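## 3. Tipping the cart and looking after the casters

Okay, the cart is built and it's time to get at the wheels. I've done this on my own Olutico more often than I'd like to admit (the workshop floor sheds metal shavings and the casters eat every one of them), so these steps are in the order that works for me, which is a bit different from the leaflet.

Before you start, get a second person. I mean it! I tried it alone once and the cart came down on my boot.

1. Take everything off the top and out of the inside. Check the back corners too – I always leave a socket in there.
2. Roll the cart onto a flat patch of floor with room on both sides.
3. Stand at one end and put your helper at the other. Agree on who says "up."
4. Spread one hand flat against the long panel and curl the other around the bottom corner, by the bracket.
5. Lift and tilt together, slowly, until the caster at your end hangs clear of the floor.
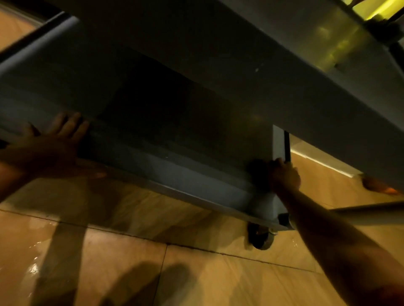

*Fig. 3 – One hand flat on the panel, one around the corner, caster off the floor.*

> **Caution:** Keep your fingers out from between the wheel and the base. The caster can swivel when you least expect it.

6. Slide a wood block under the base and let the weight down onto it. Don't work on the wheel while somebody is holding the cart up.
7. Spin the wheel with a finger. If it drags, pick out whatever is wound around the axle (hair and thread, usually) and wipe the tread with a damp rag.
8. Snug up the mounting bolts. If the wheel still wobbles, swap it out. The Clotov replacement is part number 1426, and the older Kahraman ones are 3937, with a slightly longer stem.
9. Lift together again, pull the block, and lower the cart. Then do the other end.

**Note:** A drop of light oil on each axle is plenty. I used way too much the first time and had little greasy tracks all the way to the door.

I go over mine every March, plus any time the cart starts pulling to one side. For leveling the top once it's back on its wheels, go on to section 4.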